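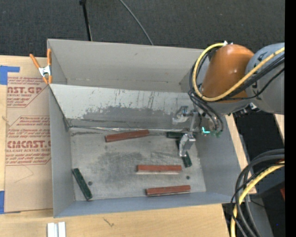 Foro Kikelari > Salud y lesiones > Codo, muñeca y mano
Tema: Epicondilitis desde julio, ¿infiltrarse o seguir con las excéntricas?

svitlana_moroz
18/01/2025
Hola a todos. Llevo con el codo derecho así desde julio. Ni juego al tenis ni conozco a nadie que juegue, pero el papel dice "codo de tenista" y una ya se resigna. Me duele al girar el pomo de la puerta, al levantar la cafetera y, no sé por qué, al ponerme los calcetines.
Hice seis semanas de excéntricas con mancuerna de 2 kilos en la clínica Cilbridge y mejoré algo. Luego me fui de vacaciones, cargué maletas como una mula y vuelta a empezar. Ahora el traumatólogo me ofrece una infiltración de corticoide y mi fisio pone cara de haber olido leche cortada cada vez que se lo menciono. ¿Alguien ha pasado por las dos cosas?

tipoki_b
Yo. Me infiltré y estuve en la gloria justo el tiempo necesario para convencerme de que estaba curado, montar una estantería entera y acabar peor que antes. Con lo que me dolió aquel segundo brote habría aprendido a escribir con los pies.
Mi consejo, que vale lo que pagas por él: vuelve a la mancuerna.

Lowther_S
Discrepo, Bevan. Lo tuyo fue la estantería. Si te quitan el dolor y aprovechas ese rato para hacer los ejercicios en condiciones, la infiltración sirve. A mí me dejó dormir, y llevaba tres noches por semana mirando el techo. El problema es la gente que se pincha y se cree de titanio.

tipoki_b
Era una estantería pequeña.

Lowther_S
Pusiste fotos en el foro, Bevan. Ocupaba la pared.

kylie.ellery
Perdonad que interrumpa el momento decoración. Svitlana, ¿las excéntricas las hacías con el codo doblado o estirado? ¿Y cuántas? Pregunto porque a mí me mandaron una hoja fotocopiada con un señor de bigote haciendo algo que interpreté al revés durante un mes. Subía el peso con la mano mala y lo bajaba con la buena. Un mes entero. El codo, lógicamente, ni se enteró.

svitlana_moroz
Antebrazo apoyado en la mesa, palma hacia abajo, subo ayudándome con la otra mano y bajo despacio. 3 series de 15 una vez al día. Lo de "una vez al día" era la teoría. En la práctica, los días que me acordaba y no había nada mejor que ver en la tele.

kylie.ellery
Vale, entonces la técnica está bien y lo que falla es el calendario. Bienvenida al club.

anahera_g
Trabajo de fisio, aunque no soy la tuya, así que tómalo con la prudencia debida. Unas cuantas cosas:
Seis semanas se quedan cortas para un tendón que lleva meses quejándose. Lo normal es pensar en tres meses de carga, subiendo poco a poco, y que haya días malos por medio.
Un poco de molestia durante el ejercicio es aceptable si al día siguiente estás igual que estabas. Si amaneces peor, baja peso o repeticiones, pero no lo dejes del todo.
Sobre el corticoide: suele aliviar al principio, y a largo plazo los resultados tienden a ser peores que con ejercicio, con más recaídas. No digo que esté prohibido. Digo que se lo preguntes así al traumatólogo, con esas palabras, y escuches lo que responde.
Y si notas hormigueo en los dedos, te falla la fuerza o te duele el cuello, que te lo miren otra vez, porque a veces el codo es inocente.

Lowther_S
Con el debido respeto, Anahera, "a largo plazo" está muy bien cuando uno duerme. El que lleva meses sin poder abrir un bote de tomate quiere algo para el martes.

anahera_g
Lo entiendo perfectamente. Para el martes: coger las cosas con la palma hacia arriba, repartir el peso entre las dos manos y una cincha de antebrazo si le alivia. Es menos espectacular que una aguja, lo reconozco.

tipoki_b
La cincha Treloar me fue bien. La Giretti me costó el doble y me dejaba la mano morada, aunque es posible que me la apretara yo con demasiada fe.

kylie.ellery
Pues a mí la Treloar se me resbalaba hasta la muñeca y parecía un reloj sin reloj. Tengo brazos de espagueti, eso también.

Lowther_S
Gastarse dinero en cinchas teniendo un calcetín viejo y una goma...

anahera_g
No, Shayne. Un calcetín y una goma, no.

svitlana_moroz
Gracias a todos. Noticias del frente: no sufro hormigueos, el cuello está como siempre y la cafetera la he pasado a la izquierda, con bajas en el mantel. He pedido cita para preguntar lo del corticoide tal como dice Anahera, y mientras tanto vuelvo a las excéntricas con alarma en el móvil. ¿Puedo seguir nadando o también me lo vais a quitar?

anahera_g
Nada si al día siguiente el codo no protesta. Empieza corto y deja las palas en casa.

tipoki_b
¿Y estanterías?

kylie.ellery
Moderador, por favor.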